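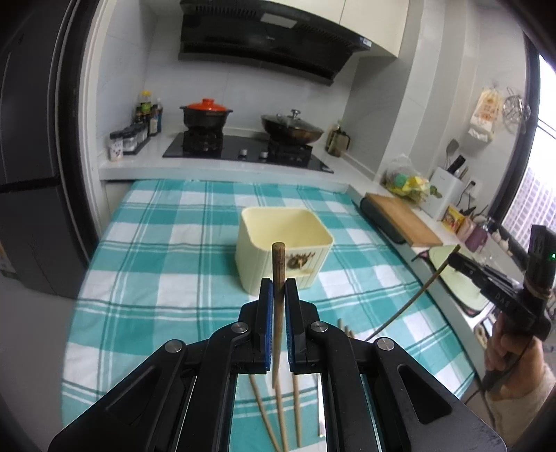
Nest Bowen asked why the gripper order had to go in this quarter at all, when the Telton units could be re-padded and kept in use through the winter.

Shiyu Du replied that pads are the cheap part. The wear is in the pivots. Once a linkage has play in it, the measured finger opening no longer matches the real one, and recordings made with that unit have to be checked by hand. Re-padding does nothing for this. Nest accepted the point but asked that the pads be costed separately in any quote, so that they can be reordered without a full purchase request.

Item 2. Hand-held grippers, replacement and additions

Two quotes were on the table. Telton offers the current model at an unchanged price, delivery in 45 days. Komlow offers a lighter unit with a replaceable pivot set, delivery in 79 days. Both include pads. Neither includes cables.

Peiyu Du noted that the home kitchen sessions are run with two grippers at one table, and that weight matters more there than in the lab. Utensil tasks (chopsticks and spoons into an upright box) mean long periods with the arms held out over a table. Operators have asked for shorter blocks. A lighter unit might let us keep the present block length, but this has not been tested.

Zhenhua Duan asked about chopsticks in particular. Peiyu said thin round items are a fair test of pad alignment, and that any trial unit should be put through the chopstick task before anything else.

Agreed: request one loan pair from Komlow. No order to either supplier until the loan pair has been used in a kitchen session. 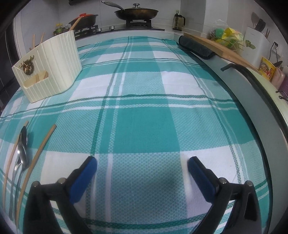
Cables were then taken as a separate line. The present stock is a mix of lengths from three purchases, and the short ones pull on the connector when the operator reaches across a table. Shiyu proposed a single length for all units, bought from Skisside, with spares at one per pair. Right-angle connectors were discussed and dropped, as they foul the grip on the Telton body.

Agreed: single length, straight connectors. Shiyu to confirm the part number with Skisside.

Item 3. Storage and data transfer

Current drives hold 137 sessions at the present recording settings. Peiyu expects to pass that before the end of August. Options are a second drive set or a lower frame rate. Zhenhua was against changing the frame rate partway through a task series. Nest asked for the drive price to be shown against next year's budget as well as this one.

Agreed: second drive set, same model as the first. Nest to find the budget line.

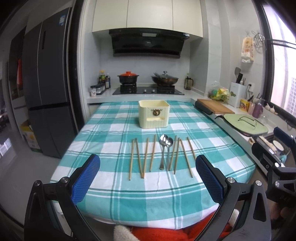 Minutes by Jiahui Yuan
Posted 8/1/23

Item 4. Fixed arm for the Xiong bench

Deferred. The floor loading figure has still not come back, and the arm cannot be quoted with a mount until it does. Zhenhua will ask again.

Item 5. Consumables

Blue pads, pivot screws and cloth tape to be held as stock items from now on. Shiyu to set reorder levels. Table cloths and utensils stay outside the equipment budget and are claimed as session expenses, with receipts.

Actions

Peiyu Du: Komlow loan pair, chopstick task first
Shiyu Du: Skisside part number, reorder levels
Nest Bowen: budget line for drives, separate pad price from both suppliers
Zhenhua Duan: floor loading figure

Next meeting: when the loan pair has been returned.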